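Folding soft things: a talk with Gladys Huamán

Gladys Huamán has worked with blankets for most of her adult life. First she washed them, in the laundry of a small hotel in Restrepo, and later she sold them. Now she teaches people how to store them, in a rented room above the bakery in Hudstead, where I visited her in January. She had made tea before I arrived, and she asked me to leave my bag on the chair and not on the bed. The bed is her work table.

I began with the question which I had prepared on the train, why a person would need a lesson for folding a blanket. She was not offended.

"Everybody can fold a bed sheet, more or less," she said. "A sheet stays where you put it. Plush is another matter. You press it and it comes up again. You make a corner and in a moment the corner is round. People get angry with it and push it into the closet like a pillow, and then in winter they take it out and it has lines in the pile which do not go away for weeks."

Her course has four evenings. The first one is only for sheets and towels, and she admits that some students find it boring. From the second evening they work with thick materials. She likes to put one plush on top of another, with different colors, so that the students can see the edges of what they are folding.
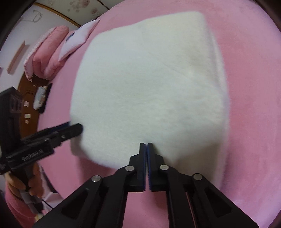
"I tell them to stop before it is perfect," she went on. "A thick blanket wants to have round corners. If you pull at the corner until it is sharp, you stretch the border, and the next time it will be worse. I look at the side where the layers are. When the layers lie quietly one on the other, I am satisfied and I put it away."

I asked her how many layers are correct. She did not want to give me a number. It depends on the shelf, she said, and she measured an invisible shelf with her hands. A blanket for a deep closet can be folded long and then brought together from both ends. For a narrow shelf she prefers to roll it, although she does not like how rolled blankets look. "My mother rolled everything. The whole closet looked like a bakery," she said, and we both looked at the floor, because the smell of bread was coming up at this moment.

Her mother comes often into the conversation. In Restrepo the family had one good blanket, which was for guests, and the children were not allowed to touch it. It was kept in a paper bag with a piece of soap. When Gladys began in the hotel, at 16, the head of the laundry gave her a blanket and told her to fold it, and she was ashamed that she did it so badly. She had never been permitted to practice.

She stayed in that laundry longer than she had planned. After that came the years in the shop, a Catard store, where she was responsible for the bedding. She remembers one winter delivery very well: 119 blankets, all packed too tight, and two people to open them. "We shook them in the corridor until the evening. I had fibers in my tea." The customers put their hand on the pile and decided in two seconds, so a blanket with flat places stayed on the shelf. From this time comes her habit to brush the surface with the palm of the hand, always in one direction, before she makes the first fold.

It was in the shop that she met Heike Grube, who came to return a bedspread and stayed to argue about it. Heike was sewing cushions at home then. Today she shares the room in Hudstead and takes the third evening of the course, when the subject is repairing edges and closing small holes. I had hoped to speak with both of them, but Heike was in Karnska with her sister and I could only reach her later by telephone.

"Gladys folds with her eyes and I fold with a ruler," Heike told me. "She will not agree, but her stack is always a little bit leaning to the left. Please write this."

I have asked Gladys about it and she laughed, and she did not say that it is false.
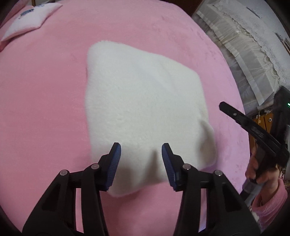

Washing was the part on which she had the strongest opinions. She uses half of the detergent that is written on the package and never any softener, which in her experience makes the fibers stick together. Drying takes patience. She does not hang small fluffy pieces on a line, as the weight of the water pulls them long on one side. She puts them flat, like a white cloth laid out on a pink blanket, and if a corner lifts and turns up at the side she lets it be until she is ready to fold. Wrinkles in the middle do not trouble her either. "You can stroke them out with the hand," she said. "With an iron you will have a shiny place, and a shiny place is forever."

She does not iron plush at all. I confessed that I had once ironed a fleece jacket, and she closed her eyes for a moment.

What about the plastic bags from which one sucks out the air with a vacuum cleaner? Many of her students bring this question. Gladys is against them for anything with a thick pile, but she knows that apartments are small and she is not strict. Two months in such a bag is acceptable for her, a whole summer is not. Better, she thinks, is a cotton pillowcase that is not needed any more. It keeps the dust away, and one can write on it with a pen what is inside.

Before leaving I wanted to try it myself. She gave me a blanket and stood beside me with her tea. I brought the long sides together, and then the short sides, and one edge came out further than the other – by the width of three fingers, I would say. I started to pull. "No, no, open it again," she said. "You cannot correct the last fold when the mistake is in the first one." So I opened it again and brushed it with my hand, and the second time was better, although it took me much longer than I want to admit.

The next course starts when Heike is back. There are over 16 names on the list already, and the room is small, so Gladys will probably divide them into two groups. She asks the students to bring one blanket from home – clean, if possible – and to not fold it before they come.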